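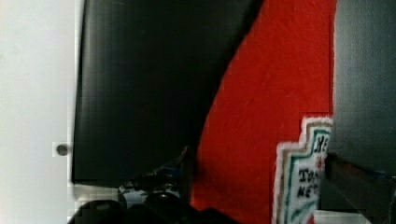

Black panel, white surface, small gray screw head.

2 min read

1/ OK, Cerkancombe people, the street maintenance fee finally has real text and I stayed up reading it so we can talk about it like neighbors. I'm so excited that we're having this conversation at all! Thread.

2/ The short version: the city wants to stop paying for repaving out of whatever is left in the general fund (usually crumbs) and set up a separate street fund. Every property would pay into it on the water bill. Houses pay a flat monthly amount, businesses pay by how much traffic they bring in.

3/ For a house it comes to $14 a month. Renters wouldn't get a bill directly unless the water account is in their name, but let's be real, a lot of that will show up in rent. I'd love to see the council say so out loud.

4/ The part I really like is section 4. The money can go to pavement, curb ramps, drainage and crosswalks, and that's it. No moving it over to plug a hole somewhere else in September when the budget gets tight.

5/ There's also a map!! Each street block in the city got a condition score, 1,686 blocks in all, and the worst ones go first. You can look up your own block. Mine is terrible and I have never felt so seen by a spreadsheet.

6/ Kyei Road is near the top of the list, all the way from the school to the Vindovis bridge. If you've ever tried to push a stroller down the shoulder there you know why I yelled a little.

7/ What I don't love: big warehouses hit a cap. After a certain number of truck trips a day the fee stops going up. Trucks do most of the damage to pavement, so the cap seems backward to me. Councilmember Liv Rustad asked about it at the work session and the answer was pretty much "we'll get back to you."

8/ Also missing so far is a discount for low-income households. Our sewer bill already has one. Copy, paste, done! Ulla Rønning from the Zura neighborhood group has written up an amendment that does exactly this and it's a page long. Very readable.

9/ Somebody asked why we can't use the state gas tax for it. We do get a share, and it goes to signals, snow and striping. People are also buying less gas than they used to, and our share goes down with it while asphalt keeps going up.

10/ Fair point from the other side — a flat fee is the same for a tiny house and a huge one, and it doesn't need a public vote the way a levy would. I get why that bugs people. I'd be happy with a rule that it expires unless the council renews it.

11/ The public hearing is April 18, 2024, in the council chamber. You can speak for 2 minutes or send a written comment to the clerk. The online petition for the discount is already past 600 names, which for this town is wild.

12/ Go look up your block and post your score in the replies. I want to see who has it worse than me.

Filed under: Local Government, Roads & Transit, City Budget

3 comments

potholepete
My block scored a 22 out of 100. I thought it would be lower.

M. on Alder
I'm on a fixed income and I'd support this with the discount. Without it, no. Thanks for the heads up on the amendment.

gravelroadgal
Does the cap cover the distribution center by the Vindovis bridge? That's the one I'd want answered before the hearing.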